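Home Getting Started Your Machine Cutting Dies Care Contact

Section 8: Cutting and embossing your first card front

Now that your Padilla die-cutting machine is out of its box and sitting happily on your table, we can get on to the part you bought it for! Do make yourself a cup of tea and read the whole section through once before you start, as it all goes much more smoothly when you know what's coming.

1. Open both side flaps and press the lever down until the base grips the table. Give the machine a gentle wiggle. If it slides at all, lift the lever, wipe the table and the base with a dry cloth, and press down again.

2. Lay the thick base plate flat, then one clear cutting plate on top of it.

3. Place your card on the clear plate and your die on the card, with the cutting edge facing down. A small piece of low-tack tape will hold it still (the Ziteck sort lifts off nicely, even from quite soft card).

Note: Dies with lots of fine detail, such as ferns or lettering, like a sheet of baking paper between the card and the die.

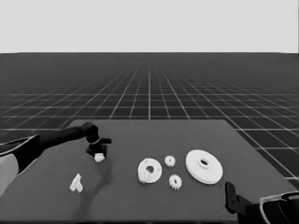
White gear-train parts on a dark grey tabletop.

4. Add the second clear plate to finish your stack, and feed it in from the right until you feel the rollers take hold.

5. Turn the handle slowly and steadily, all the way through. You'll hear some creaking from the plates, which is quite normal and does settle down after the first few goes.

CAUTION: If the handle goes stiff, stop and wind back. Please don't lean on it! Take the stack out and check that you haven't put in an extra plate, which is very easily done when you're chatting.

6. Lift the die away and ease your shape out with the poking tool. For embossing, leave the card in the die, swap the top clear plate for the rubber mat and thin shim, and run it through once more.

Note: Your clear plates will mark and bow with use. Turn them over after every few cuts and they'll last a good deal longer.

Mylene Javier has drawn up a chart of plate stacks for older Narnance dies, and you'll find it on page 11.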